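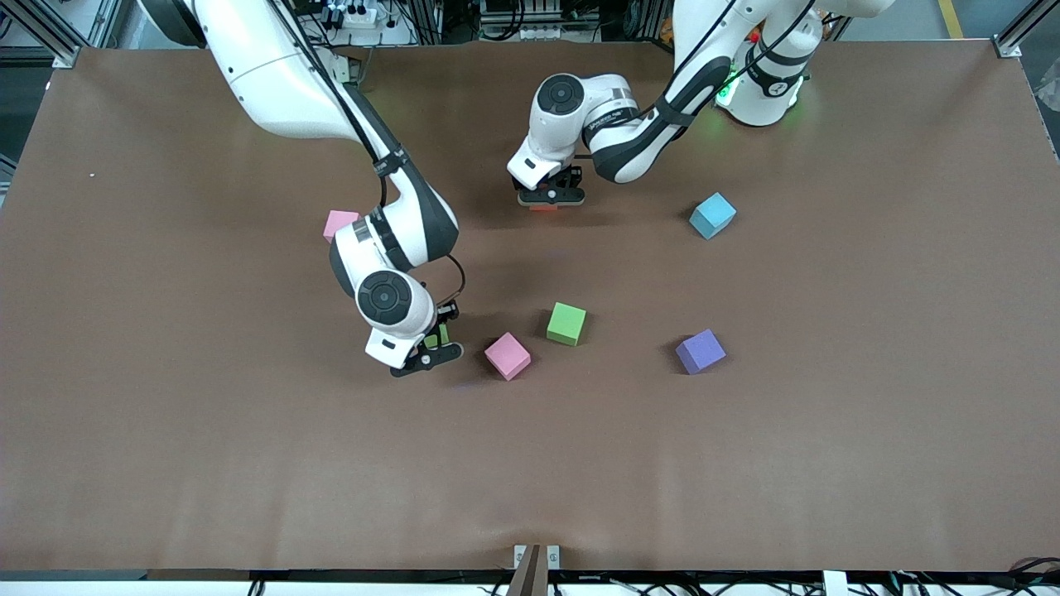 Leave the Blocks Plain

Foam cubes are the cheapest toy in our house and they get more use than anything else we own. Ours are one color each, pink or green or light blue, with nothing printed on them. I think that is how a block should be, and I think the people who make toys have mostly forgotten it.

I went shopping for a second set in August. It took 2 evenings. Hidero sells a foam cube with letters on one side and animals on the other. Bulthorpe has a set with magnets inside and a booklet of projects you are meant to build in order. Drovum makes one that pairs with a phone. I had a hard time finding a bag of solid-color cubes with no booklet, and when I did it was on the last page of the results, under packing supplies.

The argument for the letters is that a child learns them while playing. Maybe some do. What I saw, when a relative gave us a lettered set, was that the blocks stopped being blocks. The one with the horse was the horse. It could not be a chimney or a bar of soap, and if it went missing there was a search. A pink cube is never missing in that way. Another cube takes its place and the game goes on.

Color is enough to work with. A four-year-old will sort by it, trade by it, and make up rules about it that adults have to follow. Green is not allowed next to red this week at our place. I was not given a reason.

I will say a word for foam too. Wood looks better on a shelf, and I grew up with wood, but a wooden block dropped from a table at 6 in the morning wakes the whole floor. Foam lands without a sound. It also squeezes, so small hands that can't yet judge how hard to grip still get hold of it. The drawback is that it picks up lint and teeth marks, and after a year the corners go soft. You throw those out and buy more.

The other thing worth having is a big plain surface. We spread a brown cover over the dining table and leave it there most of the day, wrinkles and all. Peltonen sells a play table with raised edges, 8 compartments and a printed road, and it costs more than our real table did. The road is the trouble. Once there is a road, everything has to be a car.

Parents I know worry that plain blocks are boring. They can be, for the first ten minutes. I have sat through those minutes and wanted to suggest a tower - I try to keep quiet, and mostly manage it. Then somebody puts a cube on a spoon and calls it dinner.

So if you are buying for a child this year, check the packing supplies.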